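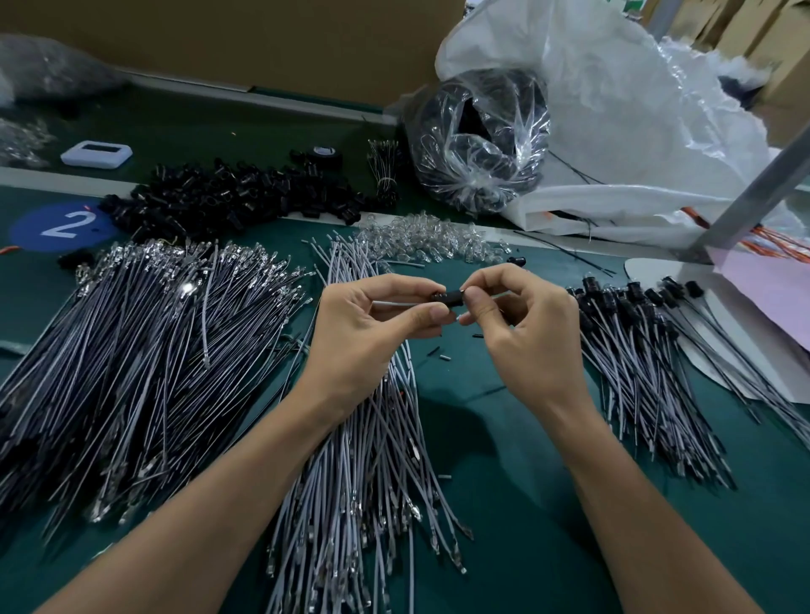 How far should the terminal go into the housing before you let go of it? Push until the tang snaps into the slot, then pull back on the wire once. If it moves at all, take it out and start again with a fresh terminal.

November, bench notes, wedge sockets for the Clurham order.

Order is 443 pigtails, gray wire, black housing, bulb fitted last. Crimped leads came from Tellis in bags of 400 and 300, so we have plenty over for rejects. Keep the uncrimped spares in the drawer. They got mixed in once and it took most of a morning to sort.

Layout as before: crimped leads on the left with the terminals up, working bundle in the center, finished ones on the right with the heads lined up. Bulbs and sockets stay at the back of the mat. Heads in a row makes the count faster at the end of a shift.

10:40. Two terminals in the last batch had the tang bent flat. They go in fine and come straight out. Lift the tang with the small pick before inserting, or bin it if it has creased.

Ruby-Lee Kingi tried feeding the wire with the housing held still in the right hand. Faster for her, slower for me. Either is OK as long as the pull check gets done.

2:15. Bulbs: wipe with the Clorex cloth if there are prints on the glass. Seat them straight down, no twisting.

Still to do: ask Ngô about longer tubing, the short pieces slide off. Find the other crimp gauge.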